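The Long Wait for Q

Mohcine Bouzid has spent most of a spring watching a robot fail to pick up the alphabet. It pays better than you'd think.

His job at Eketti is to test grippers before anyone spends money on them, and he does it in simulation, where a dropped block makes no noise and a bent finger costs nothing. The two candidates this May were the Kostby, which is light and fast, and the Herkard, which closes like a bank vault and takes about as much hurrying. Each got the same arm, the same controller and the same task: pick up a letter block, put it where it's told, repeat until Bouzid needs coffee.

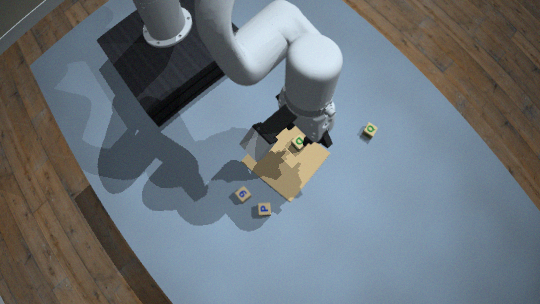 Letter blocks on and around the mat, with the gripper down low.

The blocks are his own idea. Plain cubes bored him, and he likes being able to say that the arm dropped its P. Management would have preferred something closer to the product, but the product is a valve, and you can't spell with valves.

He ran 2,288 attempts in all. The Kostby missed 314 of them, nearly always by arriving early and shutting on air. The Herkard missed 88, and was so slow about the rest that Bouzid began answering email between grasps. Both makers describe their grippers as "intuitive," a word he has asked me to print without comment.

Cameras turned out to matter more than fingers. Bouzid tried one view close over the mat and another from well back, and the controller, a Ghoneim unit with strong opinions, behaved like a different machine with each. Up close it could read a block but lost track of its neighbors. From the far end of the table it had the opposite trouble.
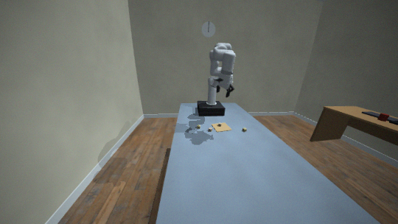

Bouzid doesn't trust a test that looks too tidy, so he built the simulated room with more in it than the job requires. It took him 9 evenings and he is a little proud of it. There's a desk off to the right with something small and red on it, and a clock on the back wall that he says he gets asked about more than the grippers. The arm's shadow gave him the most grief. It spreads over the left part of the table, and the Kostby's error rate climbed whenever a block sat in the dark. The Herkard didn't seem to care, possibly because it hadn't got there yet.

His report recommends the Herkard, with a paragraph on patience. Eketti has asked whether it could be made to go faster. He's running that now.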